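Should Your School Buy a Robot That Tidies Up?

Say your school has some money to spend. A company called Valtonen sends a shiny booklet about a robot arm that puts things away. The booklet says it will "save hours." Everybody in class wants one.

Slow down. Grown-ups who buy machines for a living ask a lot of boring questions first, and you can ask them too.

Question one: what does it cost?

The price on the front of the booklet is hardly ever the whole price. Think about a pet hamster. The hamster is cheap. Then come the cage, the wheel, the food and the vet. Robots are like that, only the cage is a lot bigger.

Let's make a pretend budget using tokens, where one token is one week of your class's supply money.

The arm: 87 tokens
Stands, cables and a table: 47 tokens
Teaching it the job: 118 tokens

Look at that last line. The teaching costs more than the arm! Booklets tend to put that part in very small print.

Question two: who teaches it?

A robot doesn't know what a lid is. One way to teach it is for a person to do the job while holding grippers, which are like the robot's fingers. They may have to do it again and again, with the bin turned this way and that. It is slow work, and somebody has to be paid for it.

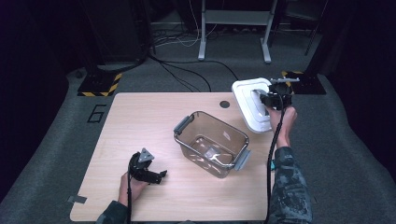 A gripper in each hand, one lid and one storage bin.

You could pick up a lid with your bare hand in a second, so ask yourself how many lids your school needs picked up in a day. If the answer is six, a robot is a very expensive way to do it. A factory in Civcombe that closes boxes all day long might get a different answer, and it should still do the math.

Question three: what happens when a piece breaks?

Fingers take a beating. They pinch, scrape and bump into things all day. Ask the seller how much a new pair costs and how long it takes to arrive. If they say "Oh, they never break," write that down and ask for it in a letter.

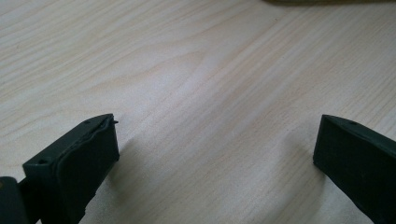
Ask about the small stuff as well. Will the fingers hold a fat marker and a thin ruler, or do you need a second set? The Drurkovik company sells its finger sets separately. In our token budget, two spare sets and a year of repairs come to 134 tokens, more than the arm itself.

Question four: can we try it first?

The school in Dosambridge asked to borrow an arm for the month of March before paying for anything. Good for them. A seller who believes in the machine should be willing to let you test it with your own messy bins.

Now add up all the tokens and see if you still want one.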